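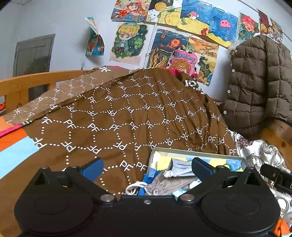

Home | About the Society | Houses | Archive | Jobs and Calls | Visit | Contact

Call for participants: survey of older houses in Maluleke

Posted Sunday, October 14, 2018, by the Survey Desk

The Ekanport Historical Society is looking for 30 people to take part in a survey of older houses in the Maluleke district. The work runs through the winter and spring. Participants will visit houses, fill in a standard form for each one, and look up the ownership of the property in the county deed books. Training is provided and no background in architecture is required.

The district was platted by the railroad and most of it was built up within a generation. The last survey covered only the two streets nearest the depot. It listed 263 buildings, and a fair number of those have since been altered or taken down. The streets north of the creek have never been surveyed at all. We expect the new list to come to 700 buildings, counting barns, carriage houses and the former grain office on Zinero Street.

The results will be used to decide which houses should be put forward for historic designation, and whether there is a case for a district nomination. The survey does not place any restriction on a property. Owners will get a letter before anyone visits their street, and an owner who does not want to be included only has to say so.

What participants do

Each pair is given a block. For every building on the block the pair records the street address, number of stories, roof shape, siding, foundation, window type, porches and additions. All of this is done from the sidewalk unless the owner has invited you onto the lot. Interiors are not part of the survey. If an owner offers to show you a staircase or an old photograph, make a note on the back of the form and we will follow up.

The second part is the deed work. The books up to the First World War are at the courthouse and are not indexed by street, so you will be working from lot numbers. Later records are on the county computer. Plan on one afternoon at the courthouse for each two afternoons outside. The research room is closed on weekends.

Forms are entered into Visteo, the database we use for the house files. You can enter your own or hand in paper forms at the front desk. Please print.

Who can apply

Anyone 18 or older. You should be able to walk several blocks, write clearly and talk politely to people who want to know why you are looking at their house. A car is useful but not needed, as the whole district can be reached by the number 6 bus. People who grew up in Maluleke are especially welcome. So are people who can read older handwriting.

We also need four participants who will do courthouse work only. Say so on your application if this is what you would prefer.

Time and payment

We ask for one half day a week. Participants who complete their block, including the deed sheets, receive a stipend of $400. It is paid in one check after the forms have been reviewed. Bus fare and copying charges are paid back monthly with receipts. Parking tickets are not.

There are two training sessions, both at the Society's building on Depot Street. You must attend one. The first covers the form and a practice walk, and the second is a repeat for those who missed it. Wear shoes you can walk in.

Field work stops during heavy snow and picks up again when the sidewalks are clear. All forms are due by the end of May, and the finished list will be available in the reading room in August.

How to apply

Pick up an application at the front desk or write to the Survey Desk, Ekanport Historical Society, and we will mail you one. Include a daytime phone number and the half days you are free. Two people who want to work as a pair should send their applications together. There is no interview, but we will call everyone who applies. Previous participants in the cemetery transcription do not need to fill in the second page.

Comments (4)

creekside_dee: Does the north side include the houses on the county line road? Ours is brick and my grandfather always said it was older than the depot.

Survey Desk: Yes, the south side of the county line road is included. The other side is in the next township.

oldplat: I did the deed books for my own house. Bring a pencil, they don't allow pens in there. Volume 14 is mislabeled on the spine.

M.R.: Is it all right to apply if I can only start after New Year's? I can make the second training.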